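From: Maarja Mägi
To: Grudodden wagon list
Date: 8/22/18
Subject: Re: [grudodden] Rear wiper park position, again

Remigiusz Jabłońska wrote:

> Mine stops halfway up the glass every time I switch it off. I've
> swapped the arm, I've swapped the blade, and I had the motor out in
> May and greased everything I could reach. Same thing. Before I spend
> money on a new motor, does anyone know whether the park switch can
> be fixed separately? Lovisa Ljungberg told me it's all one sealed
> unit but I'm hoping she's thinking of the sedan.

Remigiusz, please don't buy the motor yet! Lovisa is right for the later cars, but the early wagons have a little round cover on the back of the housing, held on with two screws, and the park contacts are sitting right under it. I did mine on Sunday and I'm still grinning about it.

You'll want to take the inside trim off the tailgate first. Start at the bottom edge and work up, and keep the clips in a cup because the top ones are longer. Unplug the motor before you touch the cover - the feed stays live with the key out on these, and I blew a fuse finding that out. Under the cover there's a copper track with a gap in it, and a pair of thin fingers that ride on the track. Mine were black and one had gone flat. I cleaned the track with a pencil eraser, bent the flat finger up a hair, put on the tiniest dab of contact grease and closed it up.

It parks perfectly now, every single time. I stood in the driveway flicking it on and off like a kid.

If your track is worn right through, Arūnas Ramanauskas had a few spare covers with good contacts a while back, so drop him a line. Zariņš also lists a rebuilt motor for 69 plus shipping, and that still beats the 80 I was quoted locally.

One thing to check while you're in there is the rubber boot between the body and the tailgate. Fold it back and look at the wires with the gate open. I had a brown one with the insulation cracked all the way around, and I wouldn't be surprised if yours is the same after this many winters.
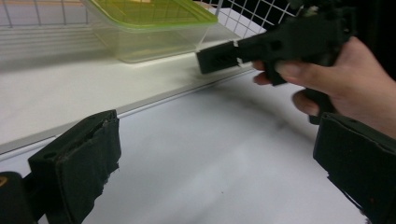

Black grippers and a hand, white surface

Kidus Tsegaye, you asked last week about the Nostenau meet. Yes, I'm coming, and I'm bringing the wagon! I have room for 4 wheels in the back if anyone needs a set carried over, just tell me by Friday so I can leave the dog crate at home.

Maarja
'91 wagon, green, mostly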